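# Parcel weighs almost nothing, courier wants a fortune

**Trinidad Vidal**
Posting & Parcels, Tuesday

My sister moved abroad in April and has since developed strong feelings about the crisps over there. I said I'd send a parcel. I have been saying it for long enough that the spare bed has stopped being a bed and become a sort of warehouse, and every time I pass a shop I add to the stock.

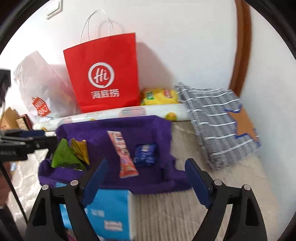
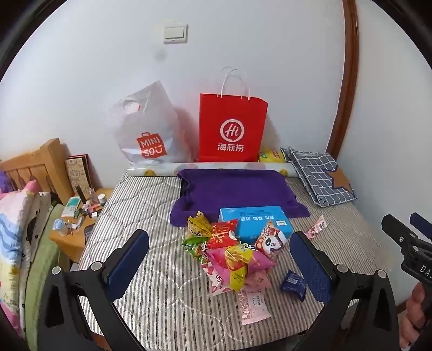 Does a courier charge for what a parcel weighs, or for how big it is?

I ask because I got a price from Rilline for a box that came to 3,651 grams on the kitchen scales, and the price they gave me was for something a good deal heavier. I typed it all in again in case I'd put the cat on by accident. Same price. The box is an old one from a lampshade, so it's a generous size, and a fair bit of what's in it is crumpled newspaper.

**Benito Rivas**

Whichever comes out dearer. They weigh the box, then they work out a second, made-up weight from its size, and you pay for the bigger of the two. It's called volumetric weight (or dimensional weight, if they're feeling grand). Measure length, width and height in centimetres, multiply the three together and divide by whatever number the courier uses. The number will be in their small print, and it isn't the same everywhere, so look it up before you assume the last firm's sum still works.

A lampshade box is close to the worst thing you could have picked. You are paying to send newspaper on holiday.

What I'd do:

- Lay everything out flat on the table first and find a box that fits that, instead of finding a box and then filling it.
- Cut the box down. Slit the four corners with a knife to the height of the contents, score a line along each side, fold the flaps in and tape the lot. It looks home-made but the courier's tape measure doesn't care.
- Measure it *after* taping. A box with a belly on it gets measured at the belly.
- Round up to the next whole centimetre yourself. They will, and they'll send you a bill for the difference two weeks later with an admin fee on top.

Crisps are mostly air, by the way, and you can't do much about that. If she can be talked round to biscuits you'll get far more eating per pound.

**Sorin Iordache**

just use the ordinary post, couriers are a racket. I sent my brother a kettle that way and it got there. he already had a kettle

**Maite Quintana**

Benito has the sums right, so I'll only add the part that caught me out, which was the customs form.

"Snacks" or "gift" as a description will get your parcel put on a shelf. They want each sort of thing on its own line with what it is, how many, what it weighs and what you paid. I put "sweets, boiled" and "biscuits, plain" and felt like a ship's quartermaster, but it went through. Put the real value on it as well. Writing a silly low figure doesn't help when the box goes missing and you try to claim, as I know from a long and very polite exchange with the depot at Pakville.

Before you buy anything else, look up what her country lets in. Anything with meat in it is often a no, and that can include crisps with real bacon in the flavouring, which I'd never have thought of. Some places are funny about dairy too. Chocolate is usually allowed but think about the time of year. Mine arrived as one large chocolate.

Other bits, in no order:

- Squeeze a bag of crisps gently before packing. If it's drum-tight, put it in the middle, with soft things round it.
- Socks make better padding than newspaper and she gets socks.
- Put a slip of paper with her address inside the box as well as outside. Labels come off.
- Take the old label off the lampshade box, or it may end up back at the lampshade people.

On splitting it: I tried two small parcels against one large one and the single box was cheaper, but only once I'd cut it down as Benito says. Get a price for both. It takes five minutes and most of that is finding the tape measure.

**Trinidad Vidal**

Thank you, both of you. And Sorin. I've cut the box down so savagely that it's now nearer a book than a box, and the new price is a bit over half the old one. The bacon ones have come out and I am dealing with those myself.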